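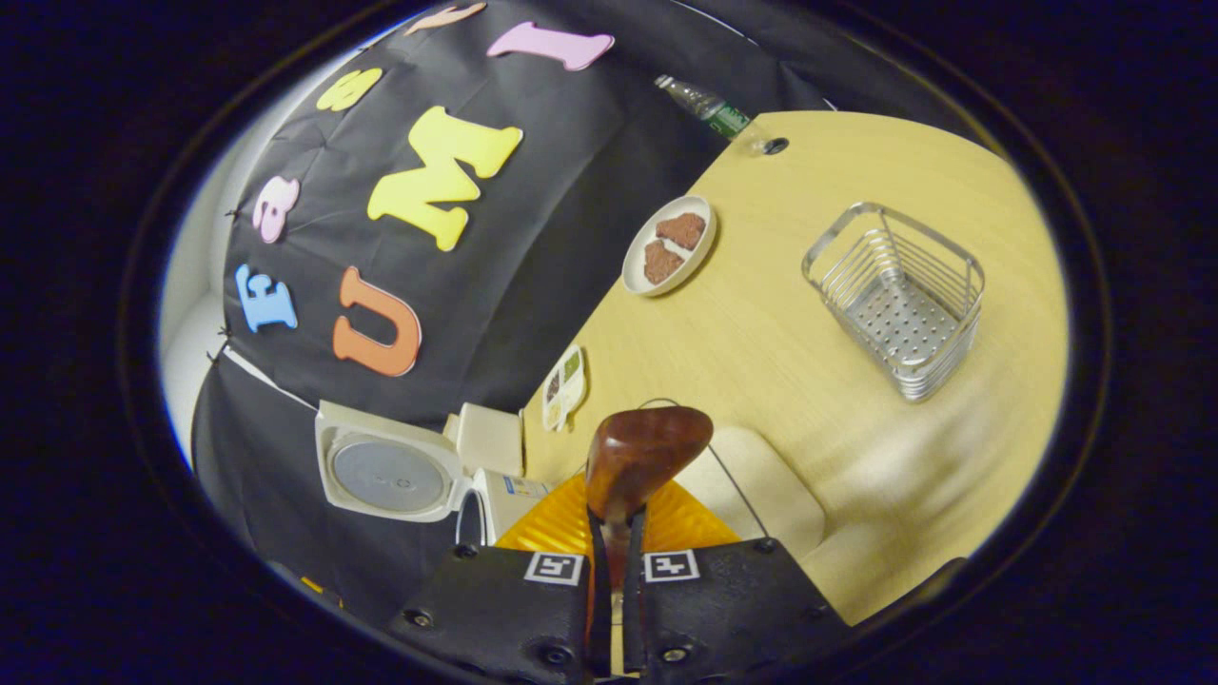 How often do I have to redo the finger marker calibration? Once per gripper, then again any time a finger has been off its screws.

4.3 Calibrating gripper width in Monen

Monen works out how far apart the fingers are from the two printed markers, one per finger. It does this well, provided you tell it what "closed" and "open" mean. It will not guess, and you would not like its guesses.

1. Connect the gripper and start Monen. Wait for the status bar to turn green. Teal is a different status.
2. Open Tools > Width > New Calibration.
3. Let go of anything you are holding. The fingers must close on air.
4. Squeeze fully and press C. Keep squeezing until the counter reaches 1,000 samples.
5. Release fully and press O. Same counter, same patience.
6. Open and close the fingers 11 times at an easy pace. The plot should look like a row of hills. A plot that looks like a staircase means dropped images; see 4.5.
7. Press Save. The file goes into the Putumance folder, for reasons that made sense in an earlier release.

Note: If the log reports "tag lost" at full close, one finger is probably blocking the other's marker. Add light before you start loosening screws.

Note: Exposure values above 760 blur the markers during quick moves. The slider goes to 1,021 anyway.

CAUTION: Do not load a calibration from another gripper, even one of the same model. Monen will accept it cheerfully and every grasp in the session will be the wrong width. The Clastthorpe planner downstream will believe those numbers too.

CAUTION: Pressing Save twice overwrites the backup with the new file. Press it once.

Changed Jul 23, 2022: step 6 moved ahead of Save, where it should have been.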